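Section 4. Gripper comparison on the block board

4.1 Scope

This section covers the side-by-side trial of two grippers on the same arm: the Statov two-finger unit and the Ondent adaptive unit. It assumes the Evdale controller has been commissioned as described in Section 3 and that the tool flange has passed the runout check. Trials with the Flores suction head use a different board and are covered in Section 6.

4.2 Before you start

Confirm that the controller firmware is at build 1284 or later. Earlier builds report finger position only at the end of a close command, and the grip log will have gaps in it.

You will need the wooden block board, the set of colored plastic blocks, the torque driver supplied with the arm, and a lint-free cloth.

CAUTION: Disable the drives before reaching over the board. Pausing a program does not remove power from the gripper.

4.3 Setting up the board

1. Lay the board flat on the perforated table with the grain running left to right as seen from the operator's side.

2. Push down on each corner in turn. If the board rocks, lift it and clean the table surface underneath.

3. Place the blocks near the edges of the board. Leave the center clear. The center is the drop zone for every run.

4. Jog the gripper to each block at approach height and store the position under the block's color and shape, for example BLUE_CUBE or GREEN_STAR. Color alone is not a valid name, as colors repeat within the set.

5. Run the TOUCH routine at reduced speed. The fingers should meet each block without tipping it.
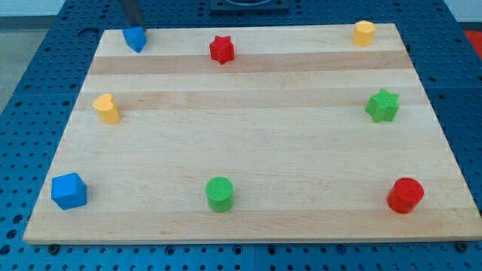
6. If a block shifts during TOUCH, re-teach that position only. Other stored positions are not affected.

7. Save the position table to the controller. Use a new file name for each gripper. The finger lengths differ, and loading the wrong table will drive the longer fingers into the board.

NOTE: Shapes with parallel sides, such as the cube, tolerate several degrees of wrist error. The stars and the heart do not. Teach these with the fingers aligned to the same pair of faces each time, and enter the wrist angle in the comment field.

4.4 Running the trial

1. Set the closing force to the low preset. Do not change it between grippers.

2. Select COMPARE from the program list and enter the gripper name.

3. Set the cycle count. A full trial is 1000 cycles. For a quick check after a finger pad change, 3 cycles per block is enough.

4. Press START and remain at the console for the first complete pass.

5. At the end of the run, export the grip log before powering down. The log is held in volatile memory.

6. Disable the drives, change the gripper, and repeat from 4.3, step 4.

A full trial takes roughly 2 hours at the default speed. The controller stops the arm after three consecutive missed grips and displays code G-LOST. Reset the blocks and resume from the last completed cycle.

4.5 Reading the results

The log records close time, final finger width, and slip for each grip. Compare final width first. A width that drifts over the run usually points to pad wear or a loose finger screw, and the slip figures from that run should be discarded.

Round shapes tend to favor the adaptive unit in slip and the two-finger unit in close time. In the August bench trials, Hoi-yan Yeh recorded the largest difference between the grippers on the heart, where the two-finger unit rotated the block as it closed. Bimla Kashyap repeated the run with softer pads and saw less rotation but a slower release.

CAUTION: Do not fit soft pads to the Ondent fingers. The added thickness prevents full closure and triggers a homing fault.

4.6 After the trial

Wipe the finger pads with a dry cloth. Do not use solvent. Check the finger screws with the torque driver and enter the values in the maintenance sheet, Appendix B.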